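About Hernside

Hernside builds and rents two-arm robot kits for schools, small labs and anybody who wants to teach a machine to do kitchen-type jobs. Started by Paora Paewai and Lizelle Oosthuizen in a unit behind the Ormsby bus depot. Still there. More shelves now.

What we sell - the Findum kit. 2 arms, mounts, cables, table plan, software. Hand or gripper on either side, your pick, swap them when you like. Setup takes a morning if you read the guide first (please read the guide first).

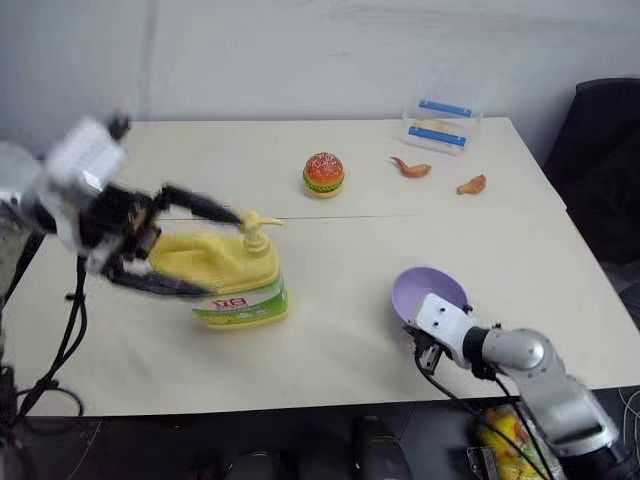

Hernside News, Issue 12, p. 2

Black fingered hand on the pump bottle, purple scoop bowl held in the other arm. Toy burger and shrimp further back for the food tasks. We use ordinary household stuff and play food, cheap to replace and easy to find.

Every kit gets 100 practice runs on our own bench before it ships. Lizelle signs the sheet. If somthing fails we fix it and start the count over - no partial credit.

Rental is 1,260 a term, delivery and pickup included. Schools can split a kit between two sites, just tell us who has it and when. Next round of rentals opens in December.

Training - half a day, at your place or ours. Bring the people who will really be using it, not only the ones who signed for it. Paora does most of these.

Spares come from Drondov, who also do our repairs on on the older arms. Usually a quick turnaround. Ask for a loaner if you're stuck mid-term.

Visits by appointment, mornings are best. Ring the side door, the front one sticks.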